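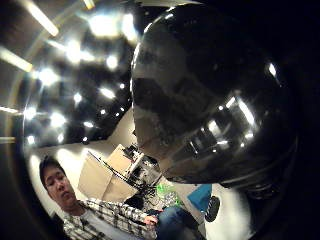
One reader wrote in to say that new tubes had made the glare in the sewing room worse, and asked if there was anything to try short of pulling the fixtures down.

Guides > Lighting > Workrooms > Cutting glare from overhead lights

2019-03-23
By the Zonden Guides desk

There is plenty to try. Most glare in a workroom comes from where the bench sits under the light, and moving furniture costs nothing. Work through the steps in order and stop when the room is comfortable.

Find the bad spots

Do this after dark with the blinds shut, so that daylight doesn't confuse things. Sit where you normally work, in your normal chair. Lay a small mirror flat on the bench and slide it slowly from one side to the other. Wherever you see a tube in the mirror, a shiny surface in that spot will throw light into your eyes. Mark those places with masking tape.

Then stand the mirror upright where your screen or pattern board goes and do it again. People often skip this part and end up with a clean bench and a screen they can't read.

Move the bench

The worst position for a bench is directly under a fixture with the light slightly in front of you. Light should come from the sides. Turn the bench so that your line of sight runs along the length of the tubes, then slide it sideways until it sits between two rows. If you have only one row, put the bench to one side of it and fill in with a lamp on the other side.

Shifting a bench 18 inches is often enough. Check with the mirror before you move everything back onto it.

Deal with the surface

Varnished tops, glass cutting boards and glossy laminate all bounce light. Cover them with a matte mat, brown kraft paper or a piece of plain felt. Mid-gray and tan are easier on the eyes than white. Black is fine for pale work but hard to use with dark thread.

If you want a permanent fix on a varnished top, scuff it lightly with fine sandpaper, wipe it down and put on a coat of matte finish. Try the underside first. We did this to the bench in our Flostcombe shop and it has held up, apart from one ring left by a paint can.

Change the light

Turn off the power at the breaker before you touch a fixture. Take out the old tube and read the markings on the end before buying another. Tubes of the same length can still be different types, and not every LED tube works with every ballast. If the label inside the fixture doesn't match what the package asks for, call an electrician.

A diffuser helps more than a dimmer tube does. Prismatic covers are cheap and clip on, but they still show bright lines from some angles. Frosted ones – usually called opal – spread the light more evenly and lose a little brightness. Wash any cover you already have in warm water with a drop of dish soap and let it dry fully. Old covers that have gone yellow should be replaced.

Add a task lamp

With the overheads softened you may need more light on the work itself. Put the lamp on the side opposite your writing hand, with the bottom of the shade 15 inches above the bench and below eye level. Two small lamps give softer shadows than one strong one.

Check again

Repeat the mirror test, then do 20 minutes of ordinary work. If you catch yourself tilting your head or leaning to one side, look for a bad spot you missed. Check once more in November, when the lights are on for longer.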